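# Setting Up a First Pick-and-Place Job with the Beltolex Starter Kit
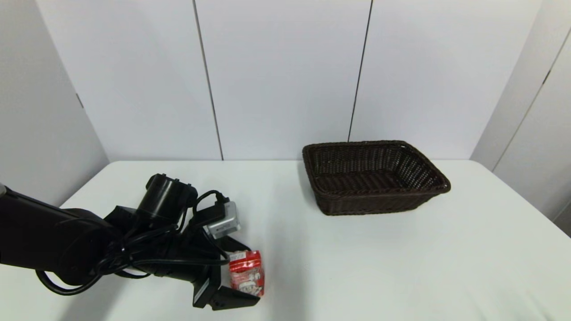

**Do I need to know how to program before I buy the kit?**

Most people get through the first job without writing a line of code. The teaching software that comes with it works by recording positions, and if you can follow a recipe you can follow the setup screens.

I've had the Beltolex on my bench since April, and I've grown very fond of it, though the printed manual is thin and skips a few things I wish it had covered (the cables especially, more on those below). So this is the walkthrough I'd have liked on day one, for the simplest job there is: pick up a small carton, carry it over, and let it down into a basket.

## What you'll want on the table

- The arm, already bolted down and powered
- The two-finger gripper
- A small, light carton that stands up by itself
- A basket or tray with a wide opening
- A plain, light table surface, smoothed as flat as you can get it

A Plallon gripper will also fit with the adapter plate, but please do your first run with the stock one. The default settings are made for it.

## Step 1: Sort out the cables

Before you switch on the motors, move the wrist by hand through its full turn and watch the cables as you go. You want enough slack for the wrist to turn freely, and no loop so low that it can sweep something off the table. I use soft ties, 3 of them, and I leave them a little loose.

## Step 2: Teach the pick position

Open the gripper all the way. Bring the arm in slowly, with the speed set to 14 percent, until the carton stands between the two fingers. Take your time here! If one finger touches first, the carton will tip, and you'll be standing it back up all afternoon. Save the position as "pick," then back straight out and save that spot as "approach."

## Step 3: Teach the drop position

Lift well above the rim of the basket before you travel sideways. Lower the carton until it's just inside, save the position as "drop," and open the fingers. Flared baskets are kind to beginners and forgive a bit of sloppiness.

## Step 4: Set the grip

The grip slider starts at 80, and that's too much for thin cardboard. Bring it down until the carton just slips when you tug on it, then nudge it up a notch or two.

## Step 5: Run it slowly, then run it again

Keep a hand near the stop button and play the whole sequence at low speed. When you're happy, raise the speed a little at a time. Mine has done more than 2,000 cycles now, and I still go back to the slow setting whenever I change cartons.

If you get stuck, Güler sells the kit and answers setup questions by email, and their Grustberg shop keeps spare finger pads in stock. Order a second set with the kit and save yourself the shipping.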